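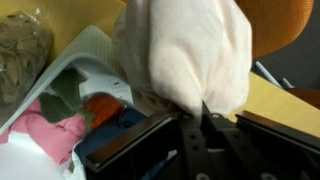
Wrist cam view, finger up against the white cloth, gray bin on the left.

drondier
2020-01-23
Picking cloth out of a mixed bin with the gripper I built on the black plates and rails. It does fine on hard stuff. With cloth it either grabs a big wad or slides off the fold. I'm closing at 20 percent force and the finger is bare metal. Arm control is Redamari, my own scripts on top. Any ideas before I redo the finger?

zillance
Put something grippy on the tip. I used a strip of bike inner tube on mine and stopped messing with force after that.

crabtree
I'd leave the finger alone. Look how much of the view is cloth. At that range your camera can't tell where the edge is, so you're picking blind. Move the camera back 8 cm and pick the grasp point before you go in.

zillance
Camera placement won't help if the fold slides out. He said it slides out.

crabtree
He said it also grabs a wad. Rubber makes that one worse.

drondier
Both happen. The wad is more common — nearly 12 tries out of 20 last night. Moving the camera means a new bracket, and the cable is already tight at the wrist.

crabtree
Then don't move it. Stop higher up, take your picture there, and do the last stretch without looking.

zillance
Fine for a shirt lying flat. In a bin with what looks like a plastic tomato and whatever else, things shift when you touch them. I'd still do the rubber first, it's five minutes.

drondier
OK, rubber tonight, then the higher stop. What thickness was the tube?

zillance
Road tube, the thin kind. Contact cement, and rough up the metal first.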